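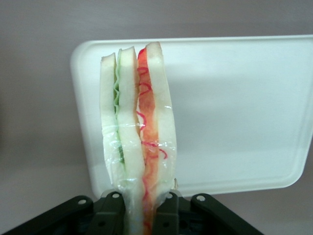
A sandwich of three bread slices with two fillings, partly covered in clear plastic wrap.

Print | E-mail

Granine is a browser-based virtual world for children, opened in July by the studio Clarnthorpe. Players control small badger characters and meet in shared rooms to chat, trade furniture and play short games.

Gameplay
The main currency is the clumby, named after Clumby, the harbor town where new players start. Most clumbies are earned at the Lunch Counter, a game in which orders must be filled before the ferry leaves. A full round pays 100 clumbies. The cheapest houseboat costs 700.

Events
Parties run for two weeks. The Lantern Party of October 2022 added Nyamweya, an island reached only by ferry, and a free striped scarf. The catalog listed 506 items when it ended.

Development
Salim Rotich designed the rooms and Carleen Brunton wrote the dialogue. Chat is limited to a word list unless a parent changes the setting.

Print | E-mail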